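Skungate workshop notebook
Knob-turning arm, simulator bench
April, evening session

Purpose today: get the wrist view in the simulator usable before we spend more time on the real arm. The real one is still in pieces on Morven's side of the workshop, waiting for the new shoulder bracket, so all of this is on the screen. The kitchen model is the one Darius prepared. I did not change it, only the start poses and the closing command.

First thing I wanted was a start pose with the fingers fully open and nothing between them. In the old start pose the arm began too near to the knob, and the first move was always a small correction that had no meaning. Now it begins over plain gray tiles, with the dark surface to the left.

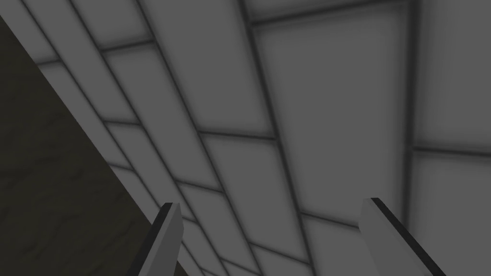 Entry by Paraschiva Furtună
Read by: Laurențiu Bălan
Notebook shelf: Rusu arm, book 2

I like this pose. Both fingers are visible, with the black strips facing each other, so if the camera offset is wrong I will notice it at once. The right finger looks wider than the left one. I asked Laurențiu if this is the camera or the model and he thinks camera, because the mount is not exactly on the center line. I measured in the model file and the two fingers have the same width there. So it is the camera. I leave it as it is, the real mount is also not perfect.

Settings for the session, so that I don't search for them again:
Seed 892
Steps per run 1000
Runs per start pose 5
Closing speed: the slow one from Vasilică's file
Gravity on, contact sound off (it was making me crazy)

Then the approach. The arm goes to the knob from the front and stops with the knob in the gap. I let it wait at this point before closing, and I saved the wrist view there. The wait is long enough to look at the picture with calm. Later we can make it shorter.

The knob is a low-polygon thing, you can see the flat faces on the circle. Darius says that the faces matter for the grip, because a flat finger on a flat face behaves differently from a flat finger on a corner. I had not thought about it. If the knob is turned by half a face at the start, the fingers meet corners and the contact jumps. I wrote in the config a line which fixes the first angle of the knob, and I put a comment there with my initials. Please don't delete it, even if it looks useless.

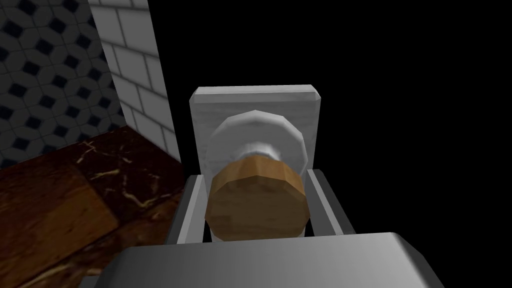 Wrist view at the wait point. Knob between the fingers, no contact yet.

The black area to the right is only the part of the kitchen where Darius has not built anything. I checked if it disturbs the edge finder and it does not. What disturbs it more is the small tile wall on the left, because the gray lines between the tiles are strong and the edge finder likes them very much. In 2 runs it chose a tile line as the side of the backplate and the arm went to the left. I now limit the search to the middle of the view. This is not a nice solution but it holds for the evening.

Also the marble. The gold veins are pretty and I would like to keep them, but for the edge finder they are the same problem as the tile lines. Laurențiu suggests to change the counter to one plain color for training and put the marble back for testing. I am not against. Let us first see if the middle limit is enough.

Closing: I use position command, not force command. With force command the simulator shakes when the fingers arrive on the wood, I think the contact stiffness is too high. Vasilică had the same with the Zikley gripper model last winter and he solved it with a lower stiffness and smaller time step. I tried only the lower stiffness. Better, but the fingers go a little into the wood, which the real ones will of course not do.

From the wrist camera it is difficult to say if a finger touches or only nearly touches. The sides of the knob and the inner faces of the fingers come so close in the view that I can't decide with my eyes. So I don't trust the picture for this, I read the contact list from the log. Morven asked for a small colored mark on the screen when contact is true. Good idea, I will add it - not tonight.

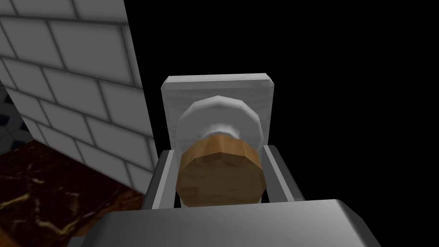
To do next

Smaller time step, same seed, compare with the log from tonight.
Contact mark on the screen for Morven.
Ask Darius for the real distance between knob and backplate. In the model I don't know if it was measured or guessed.
Try the start pose over the gray tiles with the arm rotated a little, to see if the first move is still clean.
Turning of the knob: not started. I need first the limit angle from the Jillden data sheet, Laurențiu has the paper copy.
Clean up my folder names. There are three folders called "new".

Files are on the shared disk under the workshop folder, subfolder wrist. I left the computer on because the log was still copying, please don't switch it off before it says finished.

P.F.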